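Drenberg G2 Grip Retention Kit for Two-Finger Parallel Grippers

Home / Gripper accessories / Safety and retention / G2 Kit

Part number: G2-876
Availability: in stock, ships from our Wusunbridge warehouse
Fits: Drenberg and Moradi parallel grippers with flat fingers
Does not fit: vacuum grippers, three-finger grippers, any gripper with soft silicone fingers

Overview

The G2 kit is made for one fault: the part slips out of the fingers while the arm is holding it above a shelf, a tray or a bin. With a cardboard box this is an annoyance. With a blade, a glass tube or a metal wedge it is a safety matter, and we ask our customers to treat it like one.

The kit replaces the two finger pads and adds a small sensing board between the gripper and the wrist. The board watches the distance between the fingers. If the fingers close further than they should for the part you have taught, the board opens the hold signal, and your robot controller can stop the arm. Please note that the kit does not stop the arm by itself. The stop must be programmed or wired by the person who is responsible for the cell.

Why we changed the first version

The first version of this kit (G1) was withdrawn from sale in February. It had a fault which we want to explain openly, as many G1 kits are still in use.

The G1 board compared the finger position with the taught value only once, right after closing. If the part began to slide later, during the move, the signal stayed on. The controller continued the program as if the part was still there. On our test stand at Cavell, a thin tapered test piece slid down between the pads in nine runs out of 30, and the G1 board reported a good hold every time. We had tested mostly with thick parts with parallel sides, and for those parts the check was good enough. For thin parts it was not.

The G2 board checks without a pause, from closing until the open command. The pads are also new. They have a fine cross pattern and a softer layer behind it, so that a tapered part is pressed over a larger surface.

Shelf placing is the task where this fault matters most. The part is carried point down, the dividers stand close to the path, and a part which slips only a little can touch the divider before the fingers do.

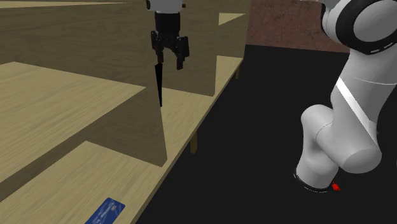 Simulated shelf cell, with the black tapered part at the gripper and a blue card lying on the lower shelf.

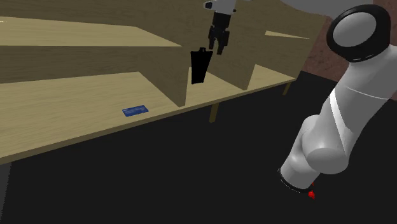 Can I keep my G1 board and change only the pads?

We advise against it. The new pads reduce the slipping, but the G1 board will still not notice a slip that begins during the move. If you own a G1 kit, send us the board and we will exchange it for a G2 board free of charge. You can keep the cable and the mounting plate.

What is in the box

Sensing board in closed housing
Mounting plate for the wrist
Finger pads, one pair, with screws
Spare finger pads, one pair
Signal cable
Printed instruction sheet with drilling pattern

A hex key is not included.

Installation

1. Move the arm to a low position with nothing in the fingers. Switch off the power and lock the switch.
2. Remove the old pads. Clean the finger surface with alcohol and let it dry.
3. Screw on the new pads. Do not use thread glue, it attacks the soft layer.
4. Mount the plate and the board. The arrow on the housing must point toward the fingers.
5. Connect the signal cable to a free input of the controller.
6. Switch on and teach the part: close the gripper on it, then hold the teach button until the lamp turns green.
7. Run the program at slow speed with a blunt test piece of the same width. Pull the piece out by its handle with a long hook, never by hand, and check that the arm stops.

Step 7 is the step that people leave out. Please do not – a wrong input setting will look normal until the first real slip.

If the signal drops when the part is held correctly

The usual cause is a part that was taught at its wide end and is now picked at its narrow end. Teach it again at the place where it will be gripped. The second cause is a worn pad. When the cross pattern can no longer be felt with a fingernail, change both pads together.

If the lamp is red and does not go out after a restart, do not bridge the input to continue working. Take the gripper out of service and write to us with the serial number of the board.

Limits of use

The G2 kit is not a safety component in the legal sense and cannot replace a fence, a light curtain or a door switch. People must stay out of the reach of the arm when it carries a sharp part. The kit cannot prevent a fall when the air or power supply of the gripper is lost; for that case you need a gripper with a spring or a self-locking drive.

A simulation is useful to find a safe path between the dividers, but the friction in it is only an assumption. Repeat the slip test on the real gripper with the real pads.

Related items

G2 replacement pads, pair
G2 extension cable
Moradi adapter plate for older wrists
Blunt test pieces, tapered, set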